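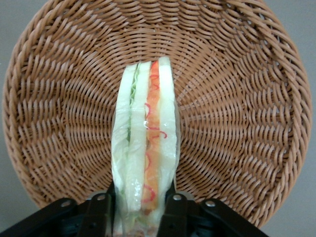
The sandwich, the basket, lunchtime.

I'd been at Giltgate for 117 days when the basket came, and I can tell you it was the best thing that had happened in that building since they fixed the lift.

Before the basket there was the trolley. The trolley came up from the Braltier café downstairs at half past eleven, and by the time it got to our floor it had been through Claims, Renewals and the people in the corner who do something with boats, and what was left was egg. I like egg. I don't like it every day from January until the clocks change. So when an email went round in March saying the trolley was finished and we would each be able to order one item before ten o'clock, to be collected from the kitchen, I ordered so fast I got the wrong thing and had to ring down and grovel.

And then I went to collect it and there was this basket. A proper round wicker one, caramel coloured, woven in a spiral so that if you looked into it for long enough you felt slightly as though you were going down a plughole. It sat on the grey worktop next to the kettle. My sandwich was in it, wrapped in cling film, with all its layers showing at the cut side like the pages of a book. Just the one sandwich! Everyone else on the floor had forgotten to order. I carried the whole basket back to my desk because it seemed rude to separate them.

My mother had one very like it when I was small. She kept bread rolls in it at Christmas and unpaid bills in it the rest of the year, and I used to put it on my head and be a mushroom. I hadn't thought about that for ages. I sat there with my lunch in front of me and a spreadsheet of 1,000 overdue policies behind it and I thought about being a mushroom, and I'm afraid I got a bit weepy, and the woman opposite passed me a tissue without looking up from her screen.

I took the basket back at two, washed my mug, went home. Next morning I ordered again, and this time three other people had too, and by the end of the month you had to get in there sharpish or somebody from Renewals would be standing over it reading all the labels out loud.

What I started doing, and I know how this sounds, was leaving things in it. Only little things, and only in the afternoons when it was sitting there with nothing to do. A satsuma first. Then a packet of those thin ginger biscuits from Wan, the shop by the station where everything costs 79p or else four pounds and there's no way of telling which until you get to the till. I'd put it in the basket at three, go back to my desk and type for a while, and when I went to make tea it would be gone. I never saw who had it. I didn't want to, really.

Then one afternoon I went in with a flapjack and there was already something there. It was a paper bag with four plums in it, the dark sort, and on the bag in biro it said GO ON THEN.

Well, I had a plum. Of course I had a plum. I ate it over the sink with the juice running down my wrist and I left the flapjack, and I went back to my overdue policies feeling as if I'd been asked to a party.

It carried on like that all through the spring. Shortbread, radishes (radishes!), a jar of something pickled from Prakis that I took home and still haven't had the nerve to open. A paperback with the last page missing. Seeds in an envelope, which I planted in a yoghurt pot on the windowsill and which came up as a single enormous nasturtium. My mother rang on Sundays, as she does, and I told her about it, and she asked what sort of basket. I said round, wicker, like yours. She said, oh, that thing, I gave that to the jumble the year you went to college. I got 98 pence for it, she said, because a boy in front had only coppers and I let him off the other two.

I asked her what the boy looked like and she said how on earth should she know, he was a boy, he had an anorak.

So the next day I took a page off my notepad and wrote DID YOU EVER OWN AN ANORAK, and I folded it up and put it under a satsuma, and then I went and stood by the photocopier where you can see the kitchen door.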